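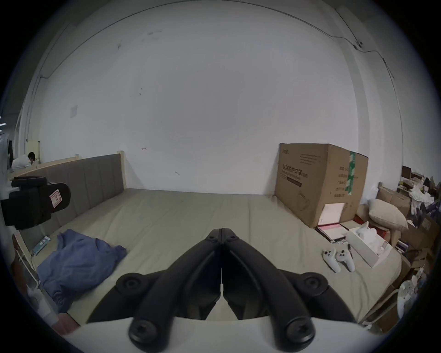
Figure 3. A bed with a fitted sheet and an upholstered headboard.

4. What people told me about their sheets

I went into this part of the study expecting to write mostly about mattresses. The survey I mailed out in Wallin had a whole page on mattresses and a single question on bedding, tucked in near the bottom, and I only put it there to fill the space. Then the forms came back and the mattress page was full of one-word answers, while the bedding question had writing running up the margins and onto the back. So I changed my plan.

I sent out 1,000 forms and got 263 back that I could use. That's a so-so return for a mail survey, and I won't pretend the people who answered stand in for the whole town. People who care about sheets are more likely to write to a stranger about sheets. Still, 263 households is plenty to hear the same complaints come around again and again, and the complaints are what I want to talk about in this section.

4.1 The corner problem

By far the most common gripe was the corner that pops off in the night. I had asked, in plain words, "What bothers you most about making your bed?" and the corner came up more than cost, more than washing, more than pillows. One woman wrote that she sleeps on the side of the bed where the corner holds and lets her husband deal with the other one. Another person had bought suspenders for the sheet, hated them, and gone back to tucking.

What I found interesting is who people blamed. Older respondents tended to blame the mattress for being too thick. Younger ones blamed the sheet for being cheap, or for shrinking in the dryer. Both could be right, of course - a deep mattress and a shrunken sheet end in the same bad night. When I followed up by phone, hardly anyone could tell me how deep their mattress was, and several put down the phone to go and measure it (bless them). I should have asked for that number on the form. It would have let me sort the two groups properly, and I have to leave it for the next round.

4.2 Plain or patterned

Color turned out to be a bigger topic than I had planned for. I had lumped everything into "plain" and "patterned," and people wrote in to tell me this was silly. They wanted to talk about shades. Tan, khaki, gray and what one man called "hotel white" all got strong feelings, and the quiet shades in the range of the sheet in Figure 3 drew more comments than anything with a print on it. The reasons people gave were practical. Pale neutrals go with whatever quilt is clean, and they don't look faded after a year in the wash the way a dark blue does.

Households with kids or dogs went the other way and liked a busy print. I heard the word "stains" a lot.

4.3 Does the headboard matter?

I picked up this thread from Brayan Condori, whose earlier work in Udell looked at how people arrange small bedrooms. He suggested that the headboard decides which side of the bed gets made well, and he was kind enough to let me borrow his interview guide. I used it for 45 home interviews, all of them with people who had already sent back the form.

My results agree with his in part. With a bed pushed up close to a wall, people described the far corner as a chore, and many admitted to making that side by feel. Padded headboards got mixed reviews. People like leaning on them to read, but they said the fabric grips the sheet and makes it hard to slide a hand down behind the mattress. Wood or metal was easier to work around and less nice to lean on. Condori's group in Udell hardly mentioned padding at all, and I suspect that comes down to the homes he visited, which were mostly rentals with the furniture already in them.

4.4 Limits

A few things to keep in mind. I did all the interviews myself, and I'm a fussy bed maker, so I may have nodded a bit too hard at the fussy answers. The forms went out in July, when people are using fewer layers, and I'd expect more about blankets and less about sheets if I mailed the same page in winter. I also had no good way to check what people said against what they do. Two of them told me they change the sheets every week and then asked me not to look in the back bedroom.

I'm now working on a shorter form for Revport, with the mattress page cut to three questions and the bedding question moved to the front. It will have a blank for mattress depth, and a line drawing showing where to hold the tape measure.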